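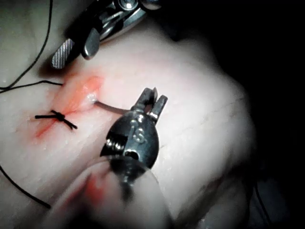

My grandmother's quilt came back to me in a garbage bag, which sounds worse than it was. My cousin had it in her trunk for most of a year and finally dropped it off, and I've spent every evening this week trying to put the thing right again.

I am not a patient person – anyone who has watched me untangle headphones can tell you – but hand sewing does something to my brain that I like a lot. I make tea, put the radio on low, and go an inch at a time. Then I look up and it's past eleven and the tea is stone cold with thread in it!

The worst part is the border. Grandma used an old blue cotton for it, and the edges have gone so thin that a regular running stitch just pulls through. My friend Faith Lema told me to baste a strip of soft muslin behind it first and only then work on the front. She was right (she usually is, and she'll be reading this, so hi Faith). It's slow going. I bought a spool with 686 yards on it from Pastor, the little notions shop by the post office, and I've already made a real dent.

I also caved and bought new needles. I'd been using the same one since college, I think, and it had a bend in it like a banana. The new ones are sharp enough that I've had to dig out a thimble, and I hate thimbles. Mine is a size too big and flies off every time I get going. If you have one you like, please tell me what it is.

Seven blocks need replacing altogether. I've found decent fabric for five of them, and one is coming out of a shirt Nicanor swears he'll never wear again. The last one had tiny yellow pears on it and I haven't seen anything close. I'll try the October swap in Korham if I can get a ride.

More when the border's done. The cat has claimed the batting, so that may take a while.

Print this post | E-mail this to a friend

This site uses cookies. By continuing to browse you agree to our use of cookies. OK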